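Keep the Big Table

My sister-in-law thinks I should get rid of my dining table. She's been on me about it since August, when I moved into a smaller place over in Udness, and I get it, I do! The thing eats half the room. You have to turn sideways to reach the window. But I'm keeping it, and I think more people should hang on to theirs.

We've all been sold on little tables lately. Folding ones, ones on wheels, ones that pretend to be a shelf until company shows up. I bought one of those once for 90 bucks (a Gundico, if you care) and it wobbled every time somebody cut a pork chop.

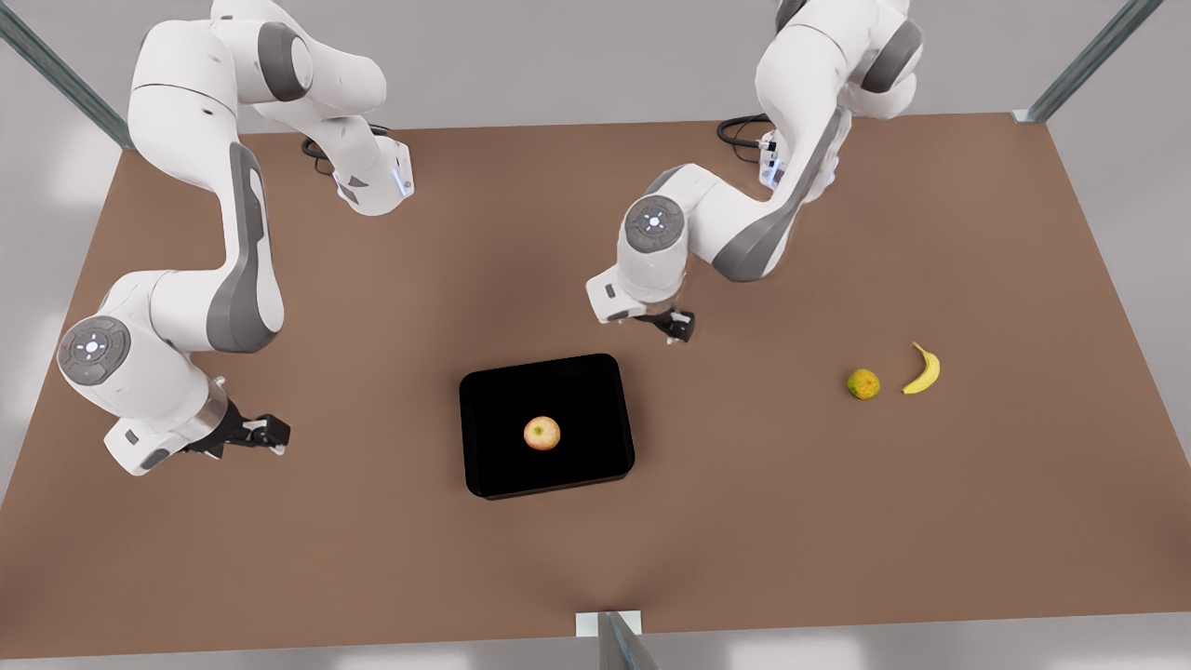
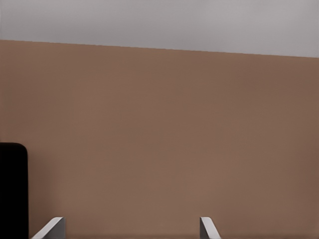 A big table lets you leave stuff out, and that's the part I love most. I can have a puzzle going at one end, bills in the middle, and still eat my eggs without moving a thing. With a small one you're packing up your life three times a day, so after a while you just quit starting things.

And yes, I eat alone most nights. People bring that up like it settles the matter. Well, last winter I squeezed 16 people in for soup, with two of them on a piano bench, and the coats piled up in the bathtub. Try that with your wobbly Gundico. I'm making chili next time.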